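Ticket 190: Falanar cell, gripper camera lost its sense of level
Project: Gultitik tabletop sorting (simulated cell)
Opened: July 2020
Status: Resolved, with one leftover
Component: camera mounts, wrist and body

Reported behaviour: after the scene files were merged with the Procházka room, the arm started missing its pick points. Joint readings fine, no collisions logged, no warnings of any kind. The log was, in fact, the happiest I have ever seen it, which should have been my first clue.

First attempt: restarted the simulator. I mention this only so that the next person can skip it. Second attempt: restarted it again, more slowly.

Checked the wrist camera after that, with the picking objects loaded.

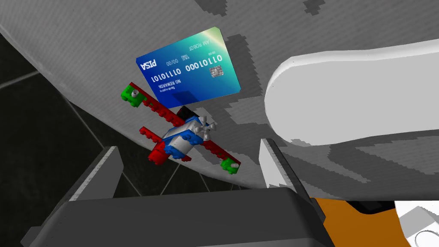 The wrist mount has its own transform and doesn't inherit anything from the body, so in theory it was innocent. I still wanted a look at it, having been told "in theory" by this cell before. Both fingers come up from the bottom of the view with the bank card and the toy brick plane between them, and that is the layout the picking code expects. The card's printing is upside down, but the code doesn't read the card, so I left it alone. Wrist camera ruled out as the main fault.

Moved on to the body camera. Loaded the room without running a task and set the arm to its raised check pose. 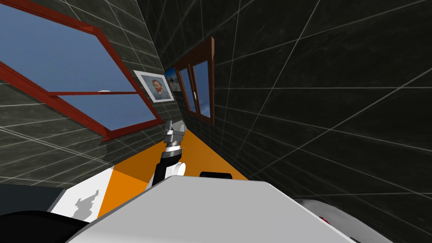 Body camera, check pose, before the fix. Floor runs as a diagonal band.

The old Grolturden room was a plain grey box, and a tilted view of a plain grey box looks much like a level one if you aren't paying attention. I wasn't. The new room has windows and framed pictures in it and is far less forgiving.

Went through the mount file line by line. Found 2 rotations on the body camera: the original, and one added in the merge. Each is reasonable alone. Together they give you the view from a ship going down. The pick planner takes its idea of "up" from this camera, so every target came out shifted along the slope.

Also found that the planner was retrying up to 1000 times before giving up, and then reporting success. Raised separately. I have feelings about it which are in that ticket.

Before changing anything I repeated the check with the objects back in, to make sure the tilt didn't depend on what was loaded.
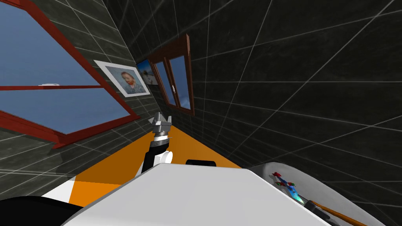

It didn't. Tilt is fixed to the mount and stays put whatever else is in the room, so the merge rotation was the one to go.

Fix:
Removed the second rotation from the body camera mount.
Cleared the cached transforms (the planner keeps its own copy and will defend it).
Reloaded the room, ran the check pose, then 4 picks from the standard list. All landed.

Leftover: the merge script will add the rotation again if anybody runs it with default settings. I've put a note at the top of the script in capitals. The last note in capitals, dating from December, was directly underneath and concerned the same setting.

Leaving the script part open under a new ticket. Closing this one.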